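Satberg laundry room reopens with folding tables and basket service

September 15, 2020

24 shares | 9 comments

The shared laundry room on the ground floor of the Kennedy building in Satberg is open again after a refit of the floor drains, wiring and work surfaces. The operator, Wanura, has also started a sorting and folding service for small household cloths, run from the tables along the inner wall.

The service covers items that are slow to handle and easy to lose in a full-size load: dish cloths, baby cloths, napkins, washcloths and pillow covers. Customers hand them in at the counter in a mesh bag. After washing and drying, the contents of each bag are moved to a woven basket, and the basket goes to a table, where the cloths are taken one at a time, spread flat, folded and stacked.

Ottmar Hellwig, who planned the layout for Wanura, said the old room had one deep shelf for all finished work. Staff had to lean over it to reach the back, and small pieces ended up behind the dryers. The new tables can be reached from both long sides. Each has a basket at the left and clear surface to the right of it.

"The open part of the table is the part that matters," Hellwig said. "If a cloth can't be laid out in full, it gets folded crooked, and then the stack leans." 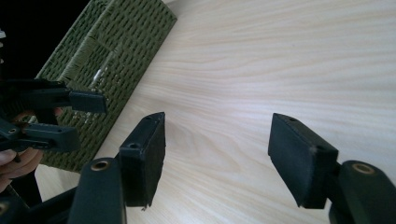

Does a woven basket snag the cloths?

It can, if the rim is worn. Staff run a hand along the rim at the start of each shift, and a basket with rough ends is trimmed or lined with a cotton sheet before terry or knit items go into it.

Wanura looked at wire and solid plastic bins before settling on woven ones. Wire left marks on warm cotton during the trial. Solid bins held moisture at the bottom when a load came out of the dryer early. The woven type lets air through the sides, and the open top leaves room to lift a cloth out without dragging it over the others. Hellwig said the drawback is cleaning. Lint settles in the weave and has to be brushed out, then vacuumed, at the end of the day.

The folding method is set out on a card at the counter. A cloth is lifted from the basket and put down to the right of it, on the open surface. It is opened from the middle outward, using both sides at once, so that the hem does not turn under. Square cloths are folded in half twice. Rectangular ones are folded in thirds along the length and then in half. Printed cloths are folded with the print on the outside – customers sorting at home find their own pieces faster that way.

Cloths that come out of the basket in a tight bunch are shaken once before they are laid down. Any piece that still feels damp at the hem goes back to the dryer on low heat and is kept with its bag tag.

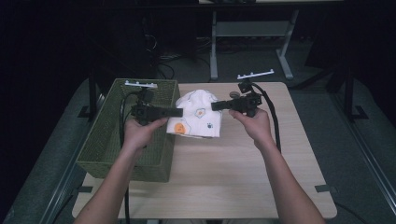 A printed cloth on the table beside the olive-green basket, Kennedy laundry room, Satberg.

During the trial period the tables handled 959 cloths. Murray Li, who kept the log, said most of the returned work involved mixed bags, where the cloths of two households had been put in one basket. The rule now is one bag to a basket and one basket to a table. A second basket stays on the floor rack until the first is empty.

Li also logged complaints about folded size. Several customers wanted stacks narrow enough for a kitchen drawer. The card was changed and the thirds fold was added for dish cloths. Baby cloths are still folded in half twice unless the tag says otherwise.

The machines were serviced during the closure but not replaced. The dryer ducts were cleared and two door seals were changed. The powder dispenser has been moved next to the sink. Detergent is no longer sold at the counter, and customers who wash their own loads should bring it with them.

Small cloths can be handed in until noon for collection the next morning. Bags are limited to 24 pieces. Larger items such as sheets and towels are not part of the service for now – Wanura will look at adding them in October, when the second row of tables is due from Pristar. Self-service washing is available during the same hours as before the refit.

Uncollected bags are kept for two weeks on the rack behind the counter. Tags must be shown at pickup.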